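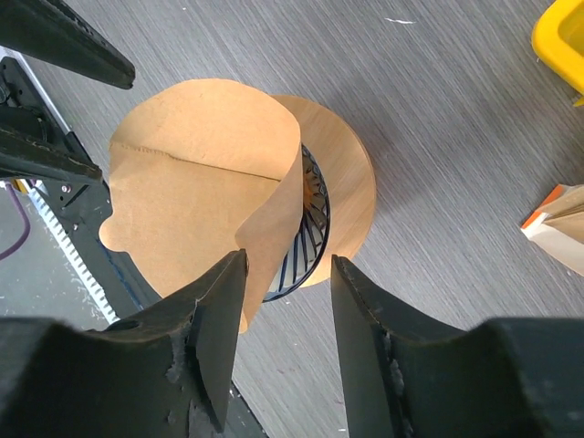 Basteln & Verpacken

Obstschale mit Packpapier verschenken, wie bleibt das in Form?

Pladholm
Hallo zusammen! Ich will zu Weihnachten Obst verschenken und bin gerade total im Packpapierfieber :) Runde Scheibe als Boden, ein Bogen Kraftpapier drumherum, fertig ist die Hülle, so dachte ich mir das. Nur rollt sich mein Bogen ein, wie er will, und knickt quer, sobald ich ihn um etwas Rundes lege. Papier hat 70 g. Zu dünn? Und was kommt beim Obst nach unten?

Unden
Tolle Idee, mache ich seit Oktober ständig! 70 g geht schon, du musst nur gegen die Rollrichtung arbeiten: Bogen über die Tischkante ziehen, dann über Nacht unter ein paar dicke Bücher. Den Boden 20 mm größer schneiden als die Rundung, den Rand rundum einschneiden und hochklappen, da hält der Kleber richtig gut. Ein Knick geht nicht mehr raus, den drehe ich nach hinten oder klebe ein Band drüber.
Beim Obst: Melone zuerst und an die Seite, Äpfel gegenüber, Trauben in die Lücke. Die dürfen ruhig ein bisschen über den Rand hängen, das sieht so schön üppig aus!
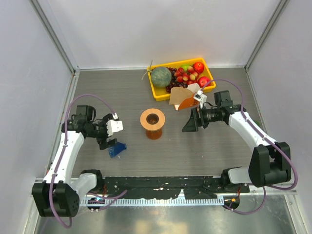 Gelbe Schale mit Melone, Äpfeln und dunklen Trauben

Clellel
nimm einfach 120er papier

Stanciu
Bei mir klappt es mit doppelseitigem Klebeband viel besser als mit Kleber, der wellt dünnes Papier nämlich. Naht mindestens 30 mm überlappen lassen. Und einen grünen Apfel zwischen die roten, macht farblich richtig was her! Die Trauben erst am Tag der Übergabe waschen und gut abtrocknen, sonst weicht dir der Boden durch. Viel Spaß!!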